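Status: maintained. Format version 2, last revised in February.

# rulthorpe-fibre-labels

A plain-text table of care and fibre labels copied from second-hand clothing and household textiles in the Rulthorpe area. It is meant for people writing sorting software or checking how often a label agrees with a later fibre test.

## Contents

- `labels.csv`: one row per item, UTF-8, comma-separated
- `symbols.csv`: lookup table for care symbols
- `tests.csv`: burn and solvent test results, where done
- `notes/`: free text on unreadable or altered labels

The table holds more than 200 items. Rows with no surviving label are kept, with `label_state` set to `missing`.

## Columns

| Column | Type | Meaning |
|---|---|---|
| `item_id` | string | Stable between versions |
| `garment` | string | Broad class, lower case |
| `fibre_main` | string | Largest fibre by stated share |
| `share_main` | integer | Per cent, as printed |
| `wash_max` | integer | Degrees Celsius; 40 is the commonest value |
| `label_state` | string | `clear`, `faded`, `cut`, `missing` |
| `source` | string | `oditz` or `granstrom` |

Colour is not a column. Early drafts had one, but two people entering the same cardigan rarely chose the same word, and multicoloured items could not be entered at all.
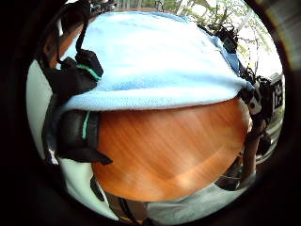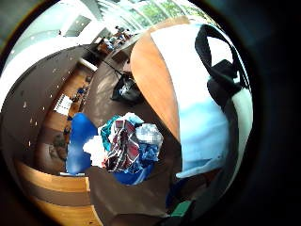 *Light blue knit against wood grain (first); mixed-colour fabric beside a white and light-blue bag (second).*

## Entry rules

Copy the label as printed, including spelling mistakes. Do not convert trade names to generic fibre names in `labels.csv`; the mapping is done at load time by the Trudetti script. If shares do not add up to 100, enter them unchanged and set `sum_flag` in the notes file.

Linings are separate rows, sharing the first 8 characters of `item_id` with the outer fabric.

## Known problems

- The Oditz rows use an older symbol set. Tumble-dry symbols with one dot and two dots were merged and cannot be separated again.
- The Granström rows leave `wash_max` blank for hand-wash items. Elsewhere the value is 30.
- "Wool" and "new wool" are distinct on the label but were treated as one fibre in version 1. Do not join the two versions on `fibre_main`.
- Acrylic is over-represented. Knitwear was entered first, and coats are still incomplete.

## Licence

Tables and lookup files may be reused with attribution. The loading script is under a separate licence, given in its own header.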